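3.2 Collar-mounted uprights

The second group of fixtures consists of single uprights held in a collar at table height. This arrangement is common on display stands, small lamps and bench-top holders, where a user expects to remove the pole for storage and put it back without tools beyond a small driver. Three suppliers were considered (Pludel, Dutside and Breathnach), and all of them describe the joint in nearly the same terms: a ring with a bore slightly wider than the pole, and a screw that enters from the side and pushes the pole against the opposite wall of the bore.

A side screw of this kind makes contact over a very small area. Holding force therefore depends on how far the screw is turned, on the finish of the pole and on the clearance left in the bore. Jalali treated the first of these in an earlier report and found that users stop turning well before the joint is fully tight, mainly because the head is small and hard to grip. The present section deals with the other two.
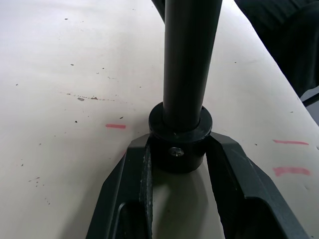
Figure 4. Black upright seated in its collar, with the set screw below the upper lip.

Clearance was the more difficult quantity to control. A pole that fits closely will stand straight even with the screw backed off, while a looser pole leans away from the screw as soon as it is tightened. The lean is small at the collar and grows with height, so it is usually noticed at the top and blamed on the pole. On the type in Figure 4 the screw sits close to the upper lip, and the ring is wider than the pole it holds. Placing the screw high in the collar leaves the lower part of the pole free to shift inside the bore, and we recommend that the bore be deep enough to limit this movement – a point on which the supplier drawings were silent.

Finish was assessed by handling. Smooth poles turned under a light twist at screw settings where roughened poles held. Coated poles behaved like smooth ones until the coating was marked by the screw tip, after which the pole tended to return to the same position each time it was refitted. Users in the Rernau survey (182 replies) regarded this as an advantage when the pole carried something with a front and a back, and as a defect otherwise.

Wear on the rim of the collar was recorded but not scored. Light scuffs have no effect on holding force and were counted as cosmetic. Raptis has argued that they should be reported all the same, as a rough guide to how often a pole has been pulled out and put back at an angle. We have not found a way to separate this from ordinary handling – two collars with similar marks may have very different histories.

For the comparison in Section 4, each upright was refitted 1,000 times, with the screw fully backed off between fittings.

Last updated: 12 Jan 2020

Shares: 3 | Comments: 3

D. Kessel: Was the screw tip flat or cupped? It matters a good deal on coated poles.

marrow_lane: Our stands at work all lean the same way. Now I know which side the screw is on without looking.

P. Raptis: Flat on all of them. I still think the rim marks deserve a table.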